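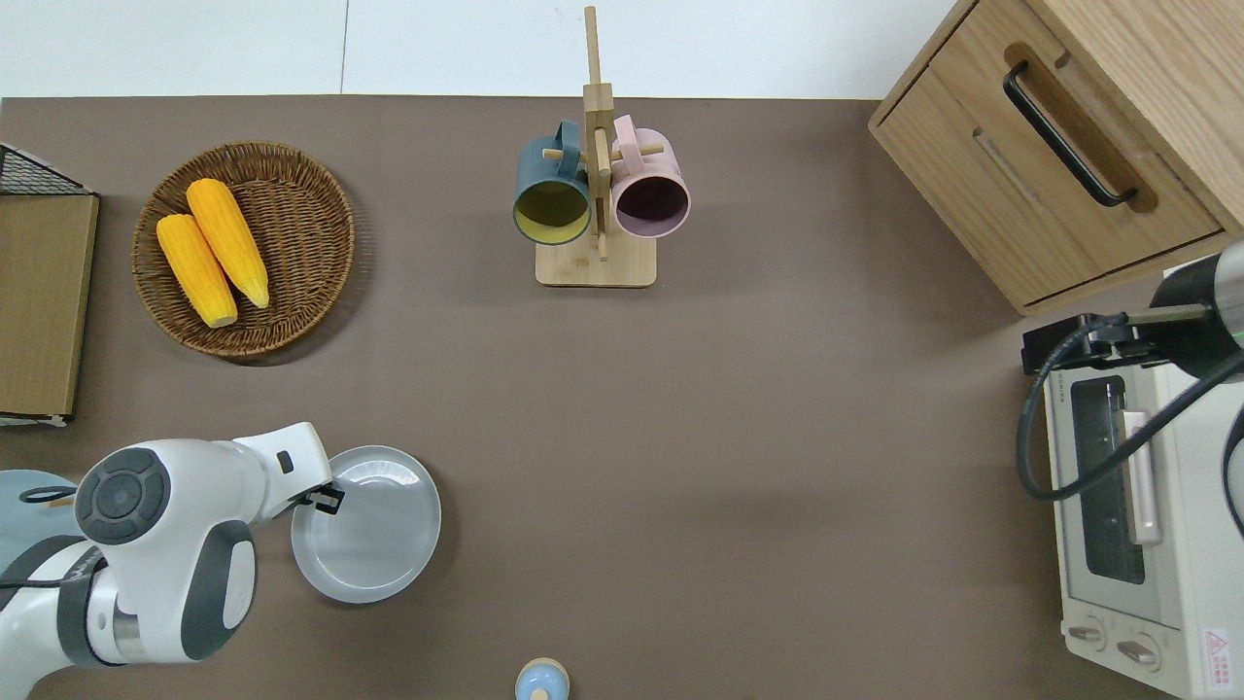
## Keep the mugs where you can see them

I've lived in small kitchens for 19 years, and I've stopped believing in the empty counter. Every January the magazines tell us to put everything behind a door. I tried it in the apartment on Zullthorpe. I spent my mornings opening cabinets.

My view now is simple. Anything used daily should stand out in the open, on something made to hold it. A peg rack for plates takes up less room than a stack of them, and you can pull one out without lifting the rest.

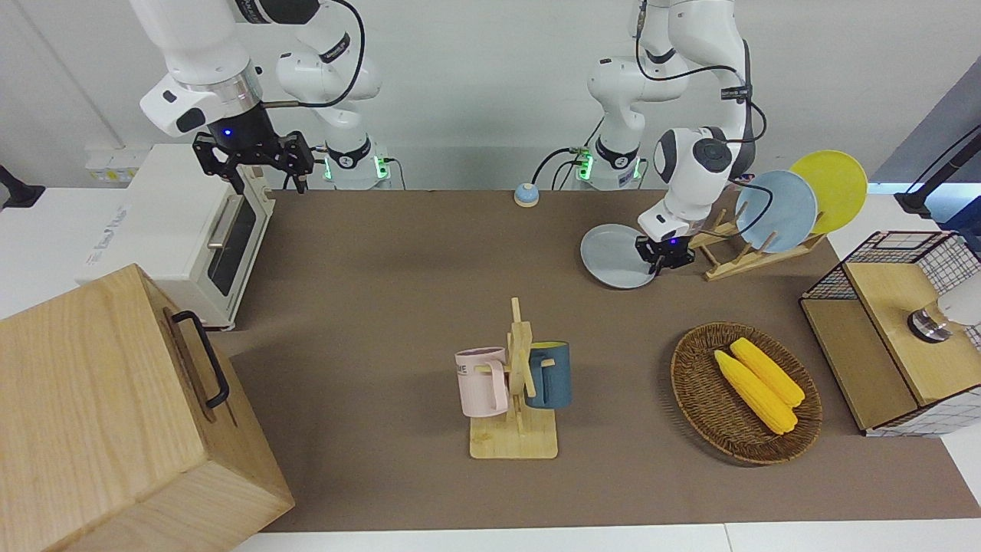
*A blue plate and a yellow one on edge in the wooden rack.*

Jussara Magalhães, my sister-in-law, disagrees. She says open storage collects dust – and she's right about things you touch twice a year. A plate you eat from every day doesn't sit long enough.

Drawers are a different matter. I like them for string, candles and the spare can opener.
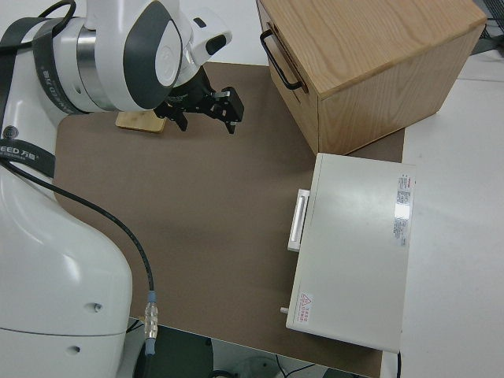
What I object to is using them for cups. A cup in a drawer rolls, chips, and has to be fished out. I paid around 80 dollars for dividers once and gave them away within the year.

Fruit and vegetables belong in the open too, at least until dinner.
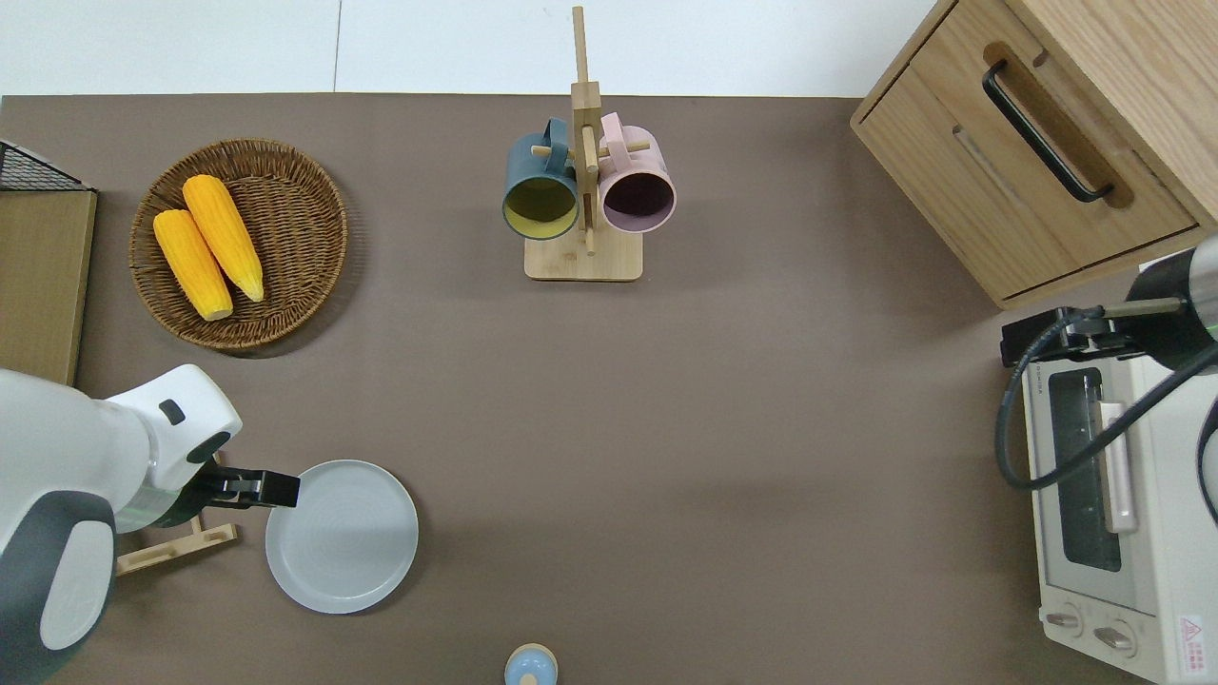 Food you can see is food you cook. I've thrown out enough limp celery to be sure of that. Two cobs of corn in a wicker basket are hard to forget, and with the mug tree standing near them there's still plenty of bare table for chopping. I'd give up a cabinet before I gave up that basket.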